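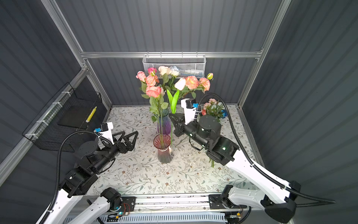
What is the Flernside Drill Hall Record, and who may contribute to it? It is a collection of recorded memories and family papers about the former drill hall at Flernside, and anyone who lived, worked or trained nearby is welcome to take part.

Posted 11/5/24 by Alina Pană

I have been asked to set out on this blog how the Record is progressing as its second year begins. The hall was built for a volunteer rifle company and later served as a recruiting office, a dance hall and, for a short time, a school canteen. It was demolished before most current residents were born. Only the boundary wall on Erkik Street remains, with the company's initials cut into one of the gateposts.

The collection now holds 1,332 items. Letters and photographs make up the greater part, followed by pay books, dance tickets and one complete set of canteen menus. In addition, 126 residents have given recorded interviews. Several of these concern the Moldovan families who settled in the streets behind the hall and held their weddings there. My own grandparents were among them, and I should declare that interest — I did not conduct the interviews with my relatives.

Interviews last no more than an hour and may be given in English or Romanian. Each contributor receives a written transcript and has eight weeks in which to request changes or to withdraw. Original papers are scanned and returned to their owners. The catalog is kept in Fliko, and a printed index can be consulted at the Flernside library during its normal opening hours.

Five boxes of company correspondence remain unlisted. The handwriting in the earliest is difficult, and I would be grateful to hear from readers with experience of old clerical hands. We are also seeking any plan of the upper floor, as former members disagree about the position of the armory stairs.

The next open session will be held at the library in late November. Contributors who cannot attend may arrange a home visit through the library desk.

Last updated: same day, to correct the name of the street.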